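Section 8: Checking a claim before you share it

This part of the Gernport Media Reader guide covers the claim checker. It applies to opinion pieces, op-eds and commentary on religion, security and immigration, where feelings run high and the sourcing is usually thin. The checker was built by Malis and the source list is kept by Sönmez. Neither will tell you what to believe, whatever the brochure says.

Before you start

You need a reader account and the full text of the piece. A headline and a screenshot won't do. The checker accepts up to 2000 words at a time, so split longer essays at a paragraph break.

Caution: A green mark means a matching source was found. It doesn't mean the source is any good. Plenty of rubbish has been footnoted.

Running a check

1. Open the piece and choose Check claims. Leave the Flotetti tone filter switched off. It is supposed to remove "heated language", but in our trials it also removed the argument.

2. Mark each sentence that states a fact. Leave out the ones that only tell you how to feel. If a columnist writes that "the elites" have agreed on something, ask which ones, and when.

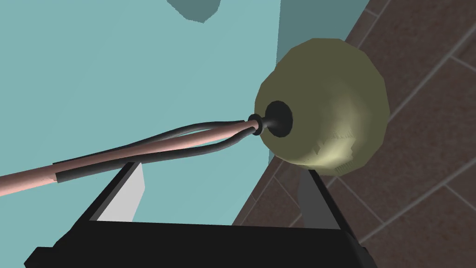
3. Open the source beside each claim and read at least the paragraph before and the paragraph after the quoted line. Quotations from sermons, manifestos and parliamentary debates get trimmed by every side.

4. Check the date. An old speech can be passed off as this month's news with very little labour. If the source has no date, mark the claim Unsettled.

5. Compare like with like. A poll of 462 people in one city can't be set against a national census, though you will see it done.

Note: Polls with fewer than 300 respondents are flagged in amber. The cut-off is ours and you may argue with it.

6. Look for the strongest reply from someone who disagrees with the author. Save the link under Opposing view. The field can't be left blank, and typing "none" is not accepted.

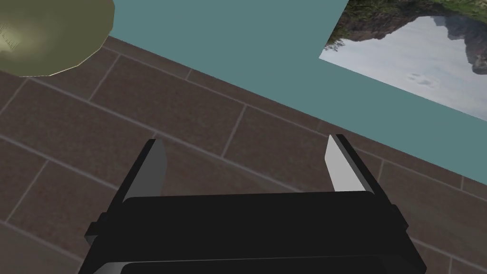

Reading the result

The summary page gives a score. Treat it with the same suspicion you brought to the article. Hélène Poirier, who edits this guide, asked to have the score taken out altogether and lost the vote in November.

If a claim comes back Unsettled, leave it that way. Do not rerun the check until you get a colour you like. Repeat runs are logged and shown to anyone you share the report with.

Section last revised 10/4/26. Report errors through the Help menu.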